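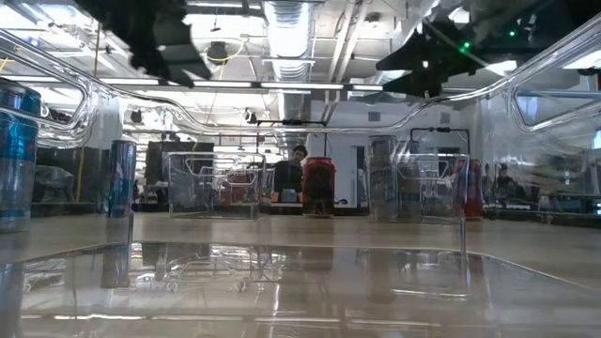
Lata de bebida

La lata de bebida es un envase metálico cilíndrico, cerrado por arriba con una tapa de apertura fácil, que se usa para refrescos, cervezas, aguas con gas y cada vez más cosas raras (yo he probado caldo frío en lata y no pienso repetir). Llevo años escribiendo entradas para esta enciclopedia casera y esta me apetecía muchísimo, porque en casa entran latas, se vacían latas y se clasifican latas casi a diario.

Material y forma

Las de ahora suelen ser de aluminio, aunque todavía se fabrican de acero. Para distinguirlas yo uso el imán de la nevera: si se pega al cuerpo, acero; si resbala, aluminio. El cuerpo se hace de una sola pieza, estirando un disco de metal hasta que parece un vaso alto, y la tapa se engancha después con un doble pliegue. El fondo va hundido hacia dentro, como una cúpula del revés, y eso le ayuda a aguantar la presión del gas. Por dentro lleva un barniz finísimo que separa la bebida del metal.

Hay una forma clásica, más bien rechoncha, y otra estilizada. En España la de siempre es la de 33 centilitros, y luego está la de medio litro, que en mi nevera solo cabe en la puerta.

La anilla

Las anillas antiguas se arrancaban enteras y acababan en la arena de la playa, clavadas en algún pie. La actual se queda unida a la tapa: se levanta, hace palanca y empuja hacia dentro la parte marcada. Si tienes las uñas cortas, mete el mango de una cucharilla y listo.

El color

Aquí me pongo pesada, lo sé. El color sirve para encontrar la bebida de un vistazo. El rojo oscuro se asocia mucho a los refrescos de cola, y el azul con plata a las bebidas energéticas y a algunas versiones sin azúcar, pero ojo, que cada marca hace lo que quiere. Las Dramulik de limón, por ejemplo, venían en lata morada, y media familia las abría pensando que eran de uva. En diciembre cambiaron el diseño y ahora son amarillas, ¡por fin!

Guardarlas y separarlas

Lo que mejor me funciona son las cubetas de plástico transparente. Se ve lo que hay dentro sin sacarlas del estante y, si una lata gotea, el líquido se queda en la cubeta. Las mías son unas Florker de paredes finas, con el borde un poco vuelto para agarrarlas. Tengo dos: una para las llenas y otra para las vacías que van al contenedor amarillo. En la despensa llegué a juntar 51 latas después de un cumpleaños, y ahí aprendí que apilarlas de pie en más de dos alturas es buscarse un disgusto.

Antes de tirarlas las escurro bien. No hace falta fregarlas. Aplastarlas ahorra sitio en la bolsa, aunque en los sitios donde se devuelven a una máquina conviene dejarlas enteras para que lea el código.

Y no las metas en el congelador «solo un ratito». El líquido se expande al helarse, la lata se hincha y puede reventar. Yo limpié granizado de naranja de los cajones durante una tarde entera.

Véase también: Anilla de apertura, Cubeta apilable, Botella de vidrio, Contenedor amarillo

Última revisión: 20/02/2023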